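Tretuldale Shared Automation Room
Equipment Grant, Second Progress Report
Prepared for Mbali Kruger, Program Office
21 Jun 2025

Where we are

The second arm is bolted down, the table is taped, and we have spent less than we said we would on everything except cables. Those three facts cover most of what this report needs to say, but the template asks for more, so more follows.

You will remember that the original application asked for one large arm, a conveyor and a safety cage. The panel sent it back with the note "what would you do with less?" It was a fair question and we resented it for most of a month. The answer turned out well enough that I would like the panel to have some of the credit, though not in writing anywhere Stanisława will see it, as she had already chosen the conveyor.

What we do now is run two small arms on one shared table, with a pendant for each, and use them to work out the tasks our member workshops might sensibly hand over. The members are small. The biggest, Desa, packs sample kits. None of them can afford to buy an arm in order to learn that they didn't need one, and that was the whole argument for a shared room in the first place.

Purchases since the last report

The second arm came through Grundora, same model as the first. We looked at a cheaper one with a longer reach. Miłosz Ostrowski argued for matching hardware on the grounds that he would be the person maintaining both, and that he had room in his head for one manual. I costed the alternative properly all the same. The saving on the arm was eaten by a second set of spares and a second training day, and what was left of it would not have covered the gripper adapter. We bought the matching arm.

The invoice came in 1,973 under the line you approved, mostly through Grundora waiving the commissioning visit after Miłosz had sent them photographs of the first arm running. I have not moved that money anywhere. My request about it is further down.

The frame is aluminum profile, ordered cut to length. One piece was cut to the wrong length. I have been through the paperwork looking for someone to blame and found my own signature, so the replacement went on our overheads and does not appear in your figures.

Cables, adapters and connectors had a budget of 1,000, and we have used all of it. I set that number by looking at the catalog and adding up the things I could name. The things I couldn't name are now on the table, and under it, and in two crates in the hallway. Anybody planning a similar setup should take their cable figure, double it, and then refuse to discuss it. A revised line is in the request below.

Blue tape was bought from petty cash. It has been the best value item in the project by some distance.

What we did not buy

The vision package. Tuhiwai quoted for a full system with a year of support, and the quote was decent, but it would have committed us before we knew which tasks needed it. Elżbieta Rutkowska spent two afternoons with their engineer and came back with the view that most of what Desa wants can be done with known positions and a bit of discipline about where things are put down. We have asked Tuhiwai to hold the price until September. They have agreed to hold most of it.

The force sensor. It's still on the wish list and it will stay there. Hanna Sikora has moved it up the page three times and I have moved it down three times, and we have reached an understanding.

The safety cage. With arms this size, at the speeds we run, the assessor was content with floor marking, a rule about who holds the pendant, and the emergency stops. She also asked us to tidy the hallway (see cables).

The conveyor. Stanisława Nowicki has asked me to record that she still thinks it was a good conveyor.

Training and staff time

Hanna and Elżbieta have both finished the operator course. Miłosz had already taken it and now teaches the half-day version to member firms, with a handout he keeps revising the night before. We have logged 65 hours of supervised table time so far. I had planned for more, and lost several weeks to waiting for mounting plates, during which the second arm sat in its crate being extremely well insured.

Attendance from members has been uneven. Desa sends people whenever we ask. Two of the smaller workshops have sent apologies each time, always very nice ones. I have stopped scheduling sessions around them and started offering to come out and talk through their packing process at their own bench, which has produced better conversations and a lot of biscuits.

The work on the table

For now everything is picking and placing with toy blocks. I know how that looks in a report about capital equipment. The blocks cost next to nothing, they can be dropped all day, and a bad grip on a block tells us the same thing as a bad grip on a client's part without the phone call afterward. The tape grid gives us fixed cells to work from, so a position can be written down by one person and found again by another.

Every piece of work goes through the same steps. Somebody proposes a task, we mock it up in blocks, and we record the time per pick and how often a person had to step in. Only then do we price what doing it for real would take. Elżbieta keeps the sheet. It is a very plain sheet and has already talked us out of one purchase.

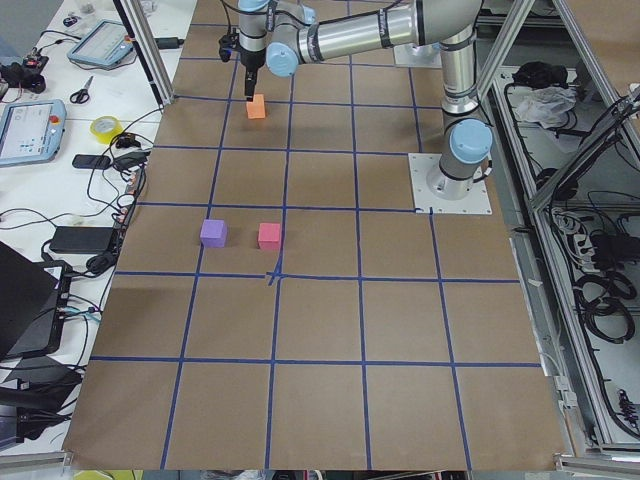 EQUIPMENT PLANNING

One table for two arms was a budget decision and I would make it again, with a larger table. The bases are both on white mounting plates, and the first arm reaches well out over the grid with the gripper pointing straight down, which suits block work nicely. The trouble is at the side. Pendants, adapters and tape all end up on the same white work surface along with the scissors and somebody's laptop, and it is crowded enough that I would not want to add a third of anything. When I drew the layout I gave the arms their space and forgot that people put things down.

So the next round of spending is dull, and I would ask you to approve it for exactly that reason. We want:

Pendant holders, one per arm, fixed to the frame. Miłosz has a design. If it fails we'll buy them.

A shelf below table height for power adapters, with a back panel to tie the cables to. Grundora sells one. So does every office furniture supplier, for a good deal less.

Cable trunking for the frame and along the floor side. At present the spare lengths are coiled wherever there was room to coil them.

A second set of gripper fingers, softer, for the Desa trial.

A proper parts budget for cables, with a number in it that reflects experience.

The total comes to 4,000. I propose that the 1,973 left over from the arm goes toward it and the remainder comes out of the contingency line, which has not been touched. If you would prefer that the underspend came back to you and we drew the full amount from contingency, the arithmetic works either way, and I have prepared both versions of the form in a spirit of gloomy thoroughness.

Risks

Delivery dates remain the main one. Every supplier quotes in weeks and means something else by the word. I have stopped building the schedule on quoted dates and now add a margin that Hanna calls pessimistic and Miłosz calls a good start.

Dependence on one person is the other. If Miłosz is away, we can run the arms but we would be slow to fix them. Hanna is shadowing him on maintenance, and part of the training line for next year should go to sending her on the service course. It is not cheap. It is cheaper than Miłosz never taking a vacation, a policy he has asked me to describe as unsustainable.

A smaller risk is enthusiasm. Members who visit see an arm move a block and want one. We then ask them how many of the same thing they pack in a day, and there is often a silence. I count those visits as successes, although the template has no box for equipment that somebody sensibly decided against.

Before the next report

The Desa trial starts once the softer fingers arrive. It will use their empty kit boxes first and full ones later, and Elżbieta will keep the same sheet so that the numbers can be compared with the block work. By September I should be able to say whether we want the Tuhiwai package, and if so which half of it.

Stanisława will take over the purchasing file from me next month. She has read this report and corrected two of the sums. Receipts, both versions of the reallocation form and the assessor's letter are attached.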